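**Registo de ocorrência n.º 354 – Arquivo Histórico Jovine**
**Assunto:** Divergência de datação na correspondência da Coleção Schnyder
**Secção responsável:** Descrição Arquivística
**Prioridade:** Média
**Estado:** Em curso
**Abertura:** Quinta-feira, 10 de setembro de 2026

### 1. Descrição do problema

Foi comunicado a esta Secção que a pesquisa por data no catálogo Pemari devolve resultados incorretos para a correspondência trocada entre a Casa Schnyder e a feitoria de Urnodside. As cartas relativas ao naufrágio de maio de 1871 surgem ordenadas depois das respostas que lhes foram dadas, o que inviabiliza a leitura sequencial do processo de indemnização.

O conjunto compreende 140 cartas, das quais 53 apresentam a anomalia. As restantes encontram-se corretamente ordenadas.
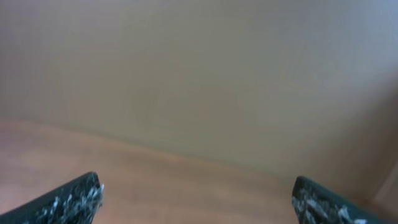 Verificou-se, em primeira análise, que as cartas afetadas provêm todas do copiador n.º 2. Os originais conservados no maço correspondente ostentam a data de redação; o copiador regista a data em que o amanuense procedeu à transcrição, por vezes várias semanas depois.

### 2. Diligências efetuadas

- Confronto dos registos do catálogo com o inventário manuscrito. O inventário segue a data de redação e não contém erros de ordenação.
- Reindexação do campo «data» no Pemari. Sem efeito sobre os resultados.
- Consulta do histórico de importação. Apurou-se que o campo «data de cópia» foi carregado no lugar do campo «data de produção» para a totalidade do copiador n.º 2.
- Correção experimental de um único registo, a carta sobre a perda da carga de linho. O documento passou a figurar na posição devida.

### 3. Questão pendente

Uma parte das cartas não tem original conhecido, subsistindo apenas a transcrição. Nestes casos, a data de redação terá de ser inferida do teor do documento ou das respostas recebidas de Urnodside. A Secção entende que tais datas devem figurar entre parênteses retos, com indicação da fonte no campo de notas, e que a data de cópia deve ser mantida em campo próprio.

Solicita-se aos investigadores que já tenham citado estas cartas que conservem a cota, a qual não sofrerá alteração. 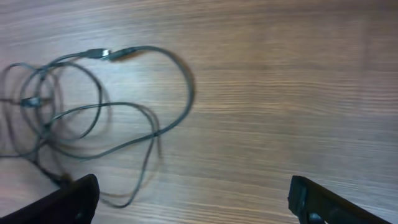

**As citações publicadas com a data antiga deixam de ser válidas?**

Mantêm-se válidas para efeitos de localização, porquanto a cota é o elemento identificador do documento. Recomenda-se, todavia, que em trabalhos futuros seja indicada a data de redação, acrescentando-se a menção «data de cópia» quando for esta a única disponível.

### 4. Próximos passos

A correção será aplicada primeiramente às cartas com original conservado. As datas inferidas serão submetidas a revisão antes da publicação no catálogo. Até à conclusão dos trabalhos, a consulta sequencial deverá ser feita pelo inventário manuscrito, disponível na sala de leitura mediante requisição.

O presente registo permanece aberto.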